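4. Changes to the work at the packing benches

4.1 Setting and method

The Rerthorpe site of Momside packs stationery sets for schools and offices. Before the change, all sets were made up by hand at long benches. A packer stood in front of a row of open trays, took one item from each, laid them in a card sleeve and passed the sleeve along for closing. The firm brought in robot arms with two-finger grippers, supplied by Zurkico, to do the picking of single items. Closing, checking and boxing stayed with people.

We spoke to 24 members of staff on the packing floor, and returned in June to speak to most of them again. The interviews were held in the canteen or in the small office next to goods-in, whichever was free. We also sat in on shift handovers and read the fault sheets that packers fill in when an arm stops. The planning software used on the site, Harasym, gave us the rota before and after the change, but we had no access to individual pick rates and did not ask for them.

4.2 Who does what

The number of people on a shift did not fall during our study, but the way they were placed did. Under the old rota there were two packers at every bench. Under the new one a single packer looks after two arms, and the second person has moved to checking or to goods-in. Several staff said that this was the largest change for them, larger than the arms themselves. They had been used to talking while they worked. One packer told us that she now spent most of the morning without speaking to anyone, and that she had started taking her break at a different time so as to meet people from the old bench.

The word "minding" came into use on the floor early on. It covers clearing a stop, refilling trays and putting right an item that has come down in the wrong place. Management papers call the same work "supervision", and the job grade was written around that word. Packers disliked it. In their view a supervisor has some say over the speed of the line, and they had none - the speed was set in Harasym at the start of the shift and could only be altered by the team leader.

4.3 Small items and the skill of placing them

Pencils caused more discussion than any other item. By hand they are easy. A packer picks one up without looking, feels which end is which and turns it on the way to the sleeve. For a two-finger gripper the same job depends on where the pencil lies and which way it points, and on the fingers closing across the shaft at a suitable place. Trials of this were first run in simulation, with one pencil lying by itself on a wooden tabletop and the gripper close by, and only later moved to the trays (Figure 2).

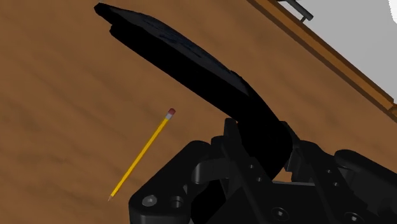

Packers who had been shown the trials thought they left out the hard part. Pencils in a tray lie across each other and roll when the tray is knocked. Two of the longest-serving staff began laying them out in a single layer, all with the eraser end the same way, before the tray went to the arm. This was not in the written instructions. It cut the number of stops on their benches, by their own account and that of the team leader, and other packers copied it. It also took time that did not appear anywhere in the rota.

The engineers were glad to hear of it when we raised it with them, and the step has since been added to the training sheet. No extra minutes were added with it. A tray holds 40 pencils, and laying them out by hand is close to the work the arms were meant to take over. Some packers found this funny. Others were annoyed, and said that the skill they were using had been counted as gone when the new grade was drawn up.

4.4 Strain and tiredness

Views on physical effort were mixed. Staff with sore wrists or shoulders were mostly in favour of the arms, and one had put off leaving because of them. Against this, minding means standing still for longer, and the floor matting had not been moved to the new positions by the time of our second visit. Several people said that they went home less sore but more tired, which they put down to listening out for the stop tone.

Related items
Shift handovers and the fault sheet: notes from a packing floor
Job grades after automation: a review of four sites
Planning software and the team leader's role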